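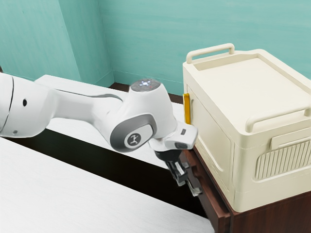

Danica Šimko said the upgrade was free, and that free things were not to be argued with at a gate.

Radek read the email again. It had come at 4 in the morning from Wivero, the airline, and it thanked him for being a valued traveler. He had flown Wivero once before, and they had lost his coat.

"Free how?" he said.

"Free as in you don't pay."

"It says I have been selected to bid."

"Then bid nothing."

"The lowest bid is 149."

Danica took the phone and scrolled with her thumb. The flight to Fuvadmont was already forty minutes behind, though the board over the desk still had it leaving on time. Radek had been watching that board. In his opinion a departure board was a kind of greeting card.

"It's a lie-flat seat," she said. "It says so right there."

"On a two-hour flight. Who lies flat for two hours? By the time you find the button they want your seat upright."

"There's a meal."

"There's a photo of a meal."

She gave him back the phone. Across from them a man in a tan jacket had been listening without much effort to hide it, and now he leaned in. He introduced himself as Evaristo Russo and said he flew this route every other Monday.

"The trick is to wait," he said. "They drop the price right before boarding. I got row 1 for twenty bucks in May."

"What was it like?" Danica asked.

"Wonderful. They give you a hot towel."

"And what do you do with it?" said Radek.

Russo thought this over. "You hold it," he said.

The agent came on the speaker and said boarding would begin shortly. Radek had heard "shortly" used for anything from a minute to a night on the floor at Machala, and he stayed in his chair. So did Russo, who seemed to know things. Most of the others stood up and made a line that went nowhere.

The phone buzzed. A last chance, Wivero said. The lowest bid was now 21.

"See?" said Russo.

Danica looked at Radek. She didn't say a word, and she had a way of doing that which cost him money.

"If the seat was worth 149 an hour ago," he said, "what happened to it?"

"Just press it."

He pressed it. The screen turned a little wheel, then asked him to join the Trutbridge Club, then asked again, then told him his bid had been received and would be reviewed. He could not picture the person who reviewed it. He tried, and kept getting a man eating a sandwich.

They were called by rows. At the scanner his pass flashed red, and the agent, whose badge read M. Polák, printed him a new one without looking up.

"Congratulations," said Polák. "Row 1."

"And her?"

Polák checked. "Row 20. It was one bid, sir. One bid is one seat."

Danica was already holding out her hand. Radek looked at the new pass, then at the old one, and gave her the new one.

"Tell me about the towel," he said, and went to find the back of the plane.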